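Zurent Laundry Capture Kit
by Ostenness

For teams recording dryer load and unload examples. Two arms, head camera, wrist cameras, logging software. Ships as one kit, you supply the dryer and the clothes.

Standard task is basket to drum. Operator drives both arms, software logs joints, grip and all camera views on one clock. Starter set of 757 episodes included, basket tasks only. 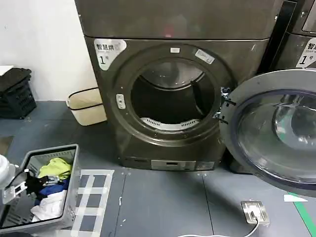
Dryer open, basket by the machine, gripper over the clothes.

Why dryers? Shiny rims, dark glass, deep drum. Policies trained on table-top data fall over here. Keep the failed tries too, tag them in Sima (our labelling tool, licence included). Bad grasps are worth having.

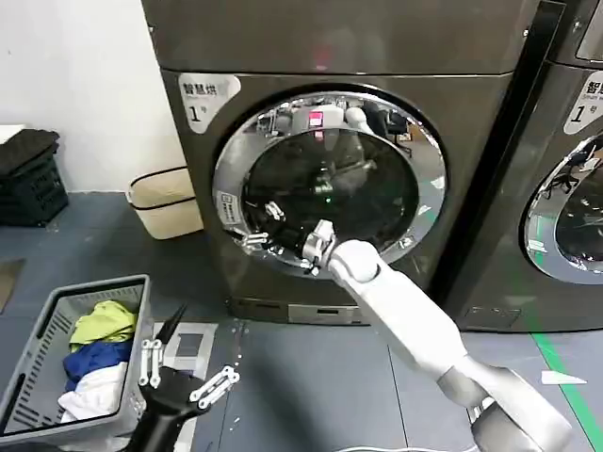

One hand at the drum, the other near the basket.

Wrist views get recorded at full rate alongside the head view. Dark glass throws reflections at close range so dont crop them out, the model will meet them on site anyway. Fixed exposure is the default, you can change it in settings.
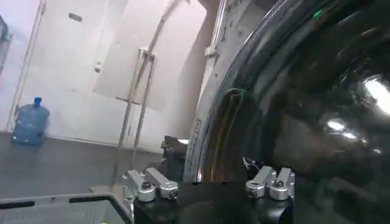

What's in the box

Two arms with two-finger or jointed hands (choose at order)
Head camera, wrist cameras
8 floor marker sheets
Green floor tape
Sima licence, 5 seats
Storage for about 3,000 episodes

Door handling

Sold as an add-on task pack. Grip the edge, swing, let go. Slow demos train better then fast ones in our trials. Second arm stays clear untill the door is moving. New pack version due in March, free for current owners.

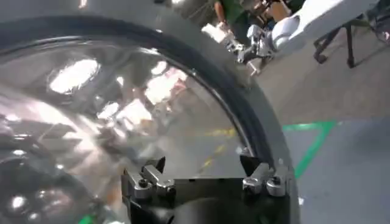

Darius Buzatu, Idbridge: We ran the door pack for a few weeks. Door demos took us longer to get consistent than clothes did, mostly operators gripping in different spots. Agree on one spot first. Export was fine, would like a bulk re-tag in Sima.

Bulk re-tag is in the next update. Orders and quotes through the contact form, lead time on request.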